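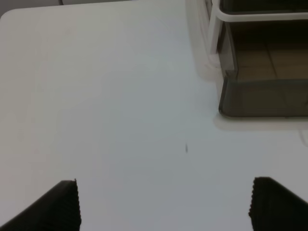 04/06/2019
By Octavio Aravena

The Prinov two-finger gripper kit arrives in a box far too nice for what's in it, which is a servo, a sachet of screws, two printed fingers and a leaflet that assumes you already own one. I've had mine bolted to the end of a home-built arm since January, in the corner of a shared workshop where I pay for one bench and gradually occupy three. The fingers come in charcoal black with a toothed pad down each inner edge, and at full spread they leave a wide stretch of white table between them, enough to make you believe you're about to pick up something impressive. The smoky see-through bin in its white rack is where things are meant to end up. I say meant.

Assembly first. The leaflet says 30 minutes. It took me two evenings, the second of which went on undoing the first. The linkage arms are handed, left and right, and the only way to tell them apart is a moulded dot about the size of a grain of salt. Fit them backwards and everything goes together beautifully, the screws all bite, and the fingers open when you tell them to close. My bench neighbour Catalina Gallardo suggested I just swap the words in the code. I did that for a day, felt grubby about it, and took the thing apart again.

The horn screw deserves its own paragraph. It's a soft little Phillips-head thing and it will round off if you look at it in the wrong mood. Replace it with a hex cap before you start. The other screws are fine, and there are spares of every size except the one you'll drop.

Once together, it's a solid bit of gear. There's very little slop in the joints and both fingers travel evenly, so an object doesn't get shoved sideways just before it's gripped. My previous gripper, a Maldonado I bought second-hand, had one finger doing all the work and the other along for the ride. With the Prinov I can close on a glue stick standing upright and it stays standing until it's held, which won't mean much to normal people.

The toothed pads are the best part of the kit and also what I'd complain about most. On anything with a bit of give — foam, cork, a rubber wheel, a rolled sock — they hang on like a toddler in a supermarket. On smooth hard stuff they only touch at the tips of the teeth. A polished aluminium spacer will rotate slowly in the grip all the way across the table, then leave. I tried heat-shrink over the pads (too slick), then a strip of bicycle inner tube held on with contact cement, and the inner tube has stayed. It's ugly and it smells like a bike shop.

Software is a download from the Prinov site, and it's bare bones in a way I've come to like. You get open, close, go to position, and a current limit. The default current limit is set for crushing walnuts. Wind it back to 900 before you put anything in there you're fond of. I lost a ping-pong ball and most of a Clutier cable clip finding this out. There's also a "soft close" mode which, as far as I can measure, is the same close with a short pause in front of it to build suspense.

A note for anyone else working on a pale bench top. Dark fingers on white are a gift if you're running any sort of vision, since a simple threshold picks them out. Translucent plastic is less of a gift. My code is perfectly willing to believe that a tinted wall is a shadow, and that a shadow is a wall, and I've heard the clunk that results often enough to recognise it from the kitchen. Put a strip of masking tape along the rim of whatever you're aiming for if you want an easy life.

Durability: I left it cycling open and shut under a milk crate and got to 3000 before I was asked to please stop. No cracks, a touch more play at the left pivot, and the servo gear noise has gone from sewing machine to older sewing machine. I've put a dab of silicone grease on the pivots since.

Would I buy it again? Yes, with a hex screw already in my pocket. If you want to lift anything heavier than a full mug, look at the Mulano range, which has metal fingers and a price to match. Javiera Figueroa has one two benches down and she's very gracious about it. For sorting light bits into a bin at home or in a workshop, the Prinov does the job, and the fingers unclip with two screws if you'd like to print your own. I'm on my fourth design. The originals are still better.

Contact: use the form on the About page | © 2019 Octavio Aravena | Back to top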